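About Jisgate

Jisgate publishes short ebooks on how work and technology are changing, and what that means for people who run ordinary businesses. Eilidh Niven started the company after several years of editing long reports that clients paid for and seldom finished. Her first title, Pudby, was 34 pages long and dealt with one question: which office jobs would still need an office.

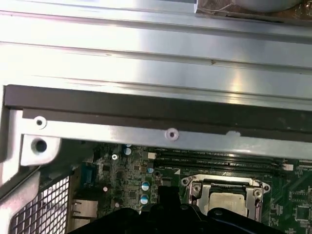 We still work that way. Each ebook takes a single topic, runs to no more than 500 words a chapter, and can be read in an evening. Longer subjects are split into a series, and each part is sold separately so that readers can skip what they already know.

Our current series is Lucero, on the next twenty years of skilled work. The first two parts are out – one on training, one on pay – and the third is due in September.

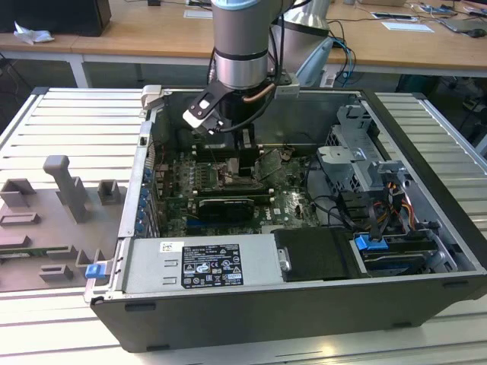 We also publish Brestia, a free letter for subscribers. It carries one essay per issue, a list of corrections to our earlier titles, and replies to reader mail. As of 4 Mar 2019 it goes to 3538 readers. We do not sell or share the list.

Our authors are paid a flat fee plus a share of sales. Most of them have worked in the field they write about, and all forecasts are dated so readers can check them later. When one is wrong we say so in the next edition.

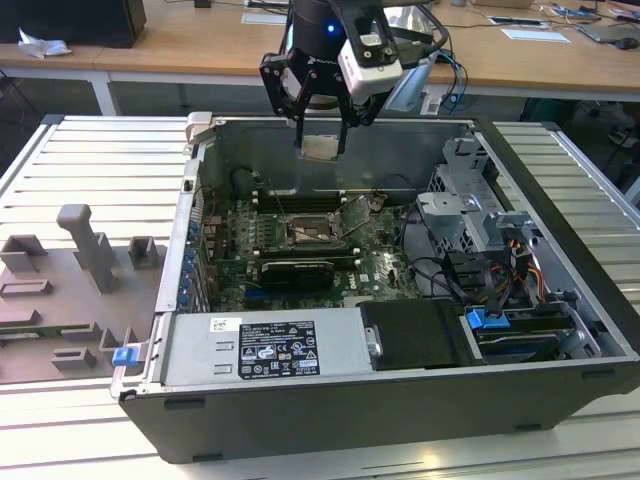 Schools and libraries may copy any single chapter for classroom use without asking. For orders of 1000 copies or more, or to print a chapter in a company handbook, please write to us first – terms depend on the title. 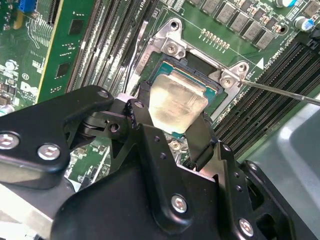

A desktop processor held in a gripper near a motherboard

Proposals are read all year. Send an outline and one sample chapter through the contact form.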